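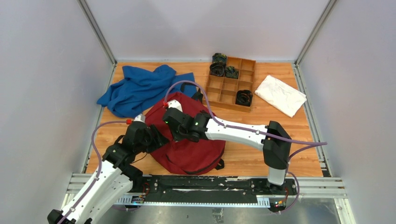
Vol. 24, p. 1133

Packing and tidying, robotic

Packing and tidying, robotic, is the branch of household automation concerned with putting things into other things and putting the rest away. It covers bags, drawers, laundry and closets, and is generally held to be easier than cooking and harder than chess. Machines took up chess first.

The work

A typical job involves a backpack, some cloth and a few small items with a place of their own, such as belts in a divided tray. A person handed these will finish while thinking about lunch. A pair of arms on a bench must find the bag, decide which side of it is up, get hold of the zipper and keep the opening from falling shut. An empty backpack lies flat and has no interest in standing. The red one shown, with two grippers at it, is largely flattened and has its zipper running in a curve across the lower part and up one side, and a curve means the pull has to change direction along the way.

Cloth is worse. A heap of it has no fixed shape, hides its own corners and looks different every time it is dropped. Folded cloth is a courtesy to the machine, though somebody has to do the folding. Rolled belts are considered friendly objects until they unroll.

History

Early household machines avoided the problem by staying on the floor. The first serious attempts at bags used a single arm, which could lift a backpack well enough but then had nothing left to open it with. Two arms became usual after that, along with the new difficulty of two arms wanting to be in the same place.

The Flenley trials, held in December over 2 weeks, remain the most quoted. Ferdinand Schwaiger, who ran them, set his machines 163 packing jobs and declined to count any in which the bag ended up on the floor with the shirt inside it. His report, titled "Nearly In," is still read for its footnotes. Nekmont, a rival outfit, published a video the same season in which a bag is packed without a hitch. The video is played at several times normal speed, a detail given in small type.

Present state

As of 2024-01-18, no machine on sale will pack a school bag in an ordinary home. The Jelleo bench system opens zippers it has met before. Song, a later design, is gentler with fabric and a good deal slower, and its makers describe the pace as "deliberate." Both need a clear table, steady light and a person nearby to untangle the straps.

Shop-floor work is further along, mainly in places where the goods arrive in stiff boxes of one size. Attempts to persuade households to keep their belongings this way have met with little success.

See also: Drawers; Laundry, folding of; Socks, pairing of; Zippers.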